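Bed has turned into the junk table, where do I start?

Posted by Dekelstead

My bed has become the place where everything lands. I cleared two shelves on Monday and put it all on the mattress "for an hour," and you can guess the rest. I need to sleep there tonight! Do I sort by type or just grab a bag and go?
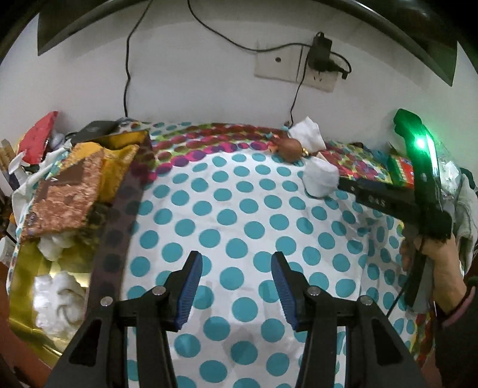 Sorting by type is what I tried first, and I ran out of floor. The stuff is so mixed — there's cotton wadding sitting in a gold-colored tray, a bright box, plastic bags spilling down one side — that every pile ends up being a pile of one. And I'd like to see my polka dot sheet again.

Godoy

Bags first. Empty ones go inside one big one, and you'll get a good bit of bed back before you've made a single decision. Then work from the pillow end down. I did about 200 things this way after my last move and only cried once lol

Sasora

just get a bigger shelf

Itolier

I'd go by shape, personally:

- Soft things, so cloths and wadding, all into one pillowcase for now.
- Boxes and cartons stood up together, like the narrow maroon one with the Chinese printing. Check the date stamps later, when you're awake.

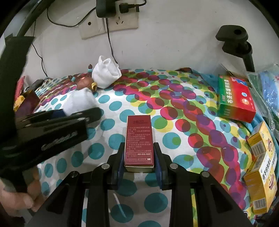

- Cables last. Coil them loosely and leave them by the outlet.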